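Open day at the Trolix bed linen works, Clamau

I have wanted to see how sheets are made for a long time, so when the Trolix works announced an open day for Wed 16 August I took a day off and went by train to Clamau. The trip from Bomberg takes 40 minutes and the station is a short walk from the gate. I arrived too early and had a coffee in the bakery across the street.

The first group went in at nine. We got paper hats and earplugs, and they are necessary. In the weaving hall there are 96 looms and even with the plugs you feel the noise in your teeth. The guide spoke through a small radio, but I understood only half of it, so I mostly looked. The yarn comes in on big cones from a spinner in Fang. When a thread breaks, the loom stops by itself and a lamp goes on, and a worker comes and ties the ends together faster than I can follow with my eyes.

After weaving, the cloth is washed, bleached and dyed in another building. It is very warm there and smells a little of vinegar. I liked the color kitchen best – a small room with shelves of test strips, where they mix every shade by weight. Green is difficult, we were told, and two batches of the same green can look different in evening light. For this reason they advise to buy the sheet and the pillowcases together. 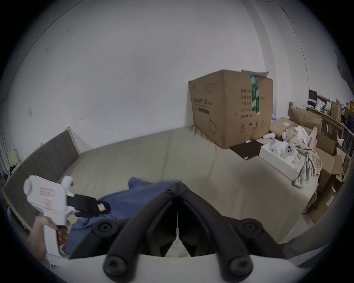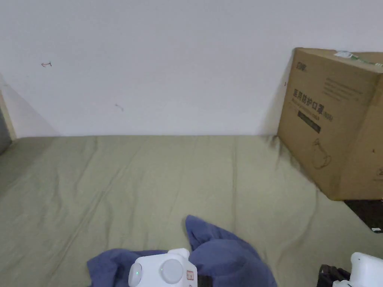

In the sewing room I learned something useful for home. A fitted sheet has to be cut larger than the mattress in both directions, as cotton shrinks in the first washes. Trolix washes test pieces at 40 degrees and measures them after each wash. If you always have a corner that jumps off at night, probably your mattress is too high for the sheet, and you should look at the depth on the label before you blame the elastic.

Lunch was soup and bread in the canteen, at a fair price. The factory shop was full, with almost 200 people in the line when I came out, so I gave up and returned at three. Seconds are sold by weight. I took one double sheet with a weaving fault near the hem – I still cannot find it.

Two things could be better. The signs between the buildings are small, and there was no place to leave a bag. The next open day is in December, and then the dye house will be closed for cleaning, so for that part you must wait until next summer.

Comments (3)

bobbin_and_co: Thank you for this! Is the tour possible with a stroller?

Author: There are stairs to the weaving hall, and I did not see an elevator. Better to write to them first.

linencloset: I went two years ago and the line for the shop was the same. Go at lunch time.

Get new travel reports by email. You can unsubscribe at any time.

Contact | Copyright | Back to top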